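Painting and Marking Out a Storage Cubby: Frequently Asked Questions
Damgaard Small Spaces, help pages 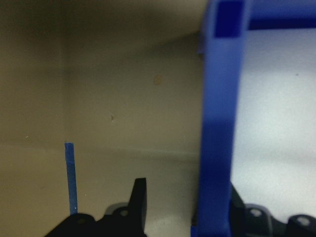 Most of the questions we get are about plain walls, corners and what to do with marks. Answers are by Elínborg Hjaltadóttir unless another name is given. If yours is missing, write to us using the form on the contact page.

Which colour should I choose for the inside?
A beige or a tan-grey is the easiest to live with. White shows every scuff, and dark colours make it hard to find things at the back. If you want to match one of our ready-painted units, ask for the shade called Pustden.

Why does my beige look like two different colours?
It's usually the light. A corner gets less of it than the open part of the wall, so the same paint can look brown at one end and nearly cream at the other. Hold a spare painted card in both places before you buy another tin.

How do I deal with small spots on the back wall?
Wipe first with a damp cloth and a drop of washing-up liquid. If the spot stays, let the wall dry and rub it lightly with 400 grit paper, then touch in with a small brush. Keep the touched-in patch as small as you can. A large patch in fresh paint is easier to see than the spot was.

Do I have to fill tiny specks?
No. Specks on a side wall are hard to see once the cubby is in use. Fill them only if you can feel a dent with your fingernail.

Should I seal the corner seam?
Seal it if you can see a gap or if dust collects there. Run a thin line of decorator's caulk down the seam and smooth it with a wet finger. Leave it overnight before painting. The join between the back wall and the floor can be done the same way, but do the upright seam first.

Can I use masking tape on a painted surface?
Yes, once the paint has hardened. We leave ours for 2 days. Low-tack tape is best. Pull it back slowly and flat against itself, and don't leave it on over a hot weekend.

My cubby is too deep to reach the back corner. What can I use?
Valdemar Bach answers: A small foam roller on a 40 cm handle does for most of our units. For the corner itself I tape a half-inch brush to a length of dowel. It is slow work and you will want a lamp inside with you.

Will the floor need a different paint?
Only if heavy things will be slid in and out. Wall paint scratches quickly under plastic boxes. Use a floor or furniture paint in the same shade, or lay a loose mat and leave the floor as it is.

How much paint do I need?
One small tin covers the inside of a single cubby with two coats. The double unit, part number 518, needs a second tin.

Can I put things back the same evening?
Light things, yes, if the paint is dry to the touch. Leave anything heavy or rubber-footed for a week, as rubber can stick to new paint and lift it.

Do you sell the paint by post?
Not at present. Our shop has it in stock, and Kenneth Lamont at the counter can mix a sample pot while you wait. Sample pots are not refundable.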